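4.2 Changes in the clearing task at the Prinitz site

The second part of the study looked at the break area of the Fikdale parts warehouse at Prinitz, where used cups and cans were until last year cleared by the packing staff at the end of each shift. The company moved this work to a two-arm station built by Hegyi, and the packers were told that the time saved would go back to their own line. We followed the change from the first week of use through August.

Before the station was installed, clearing was an informal duty. It did not appear in any job description, and the people who did it were mostly the newest hires. Thirteen of the packers we interviewed said they had learned the names of their coworkers while clearing tables, and several described it as a short rest from lifting. Ernő Somogyi, the shift lead, kept no record of the time it took.

After the change, the duty became smaller but more formal. One packer per shift is now assigned as station attendant. The attendant restarts a stopped arm, sets aside items the grippers fail to pick up, and enters each stop in a log. The log held 2886 entries by the end of the study. Attendants told us that the entries were quick to make but broke up their other work – a stop could come at any point in the shift, while the old clearing round had come at a known time.

Items that lie on their side were raised often in the interviews. Attendants had expected the upright cups to be the harder case, and most changed their minds within the first month. Figure 6 shows the white work surface with both kinds of item on it.

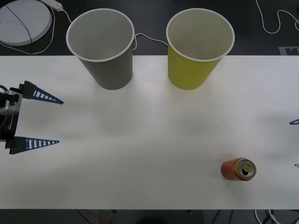
Does the station reduce the amount of work the packers do? It reduces the handling of cups and cans, but part of the time saved is spent on restarts and on the log.

Figure 6. Work surface with two upright paper cups, a soda can on its side, and the gripper fingers of both arms.

Hajnalka Pálfi, who trained the attendants, asked for the log to be cut down to a single line per stop, and this was done 30 days after her request. The attendants we spoke to afterward were more willing to take the role. The newest hires were less positive. They are not assigned to the station until their trial period ends, and they now have fewer reasons to leave the packing line and talk to the others.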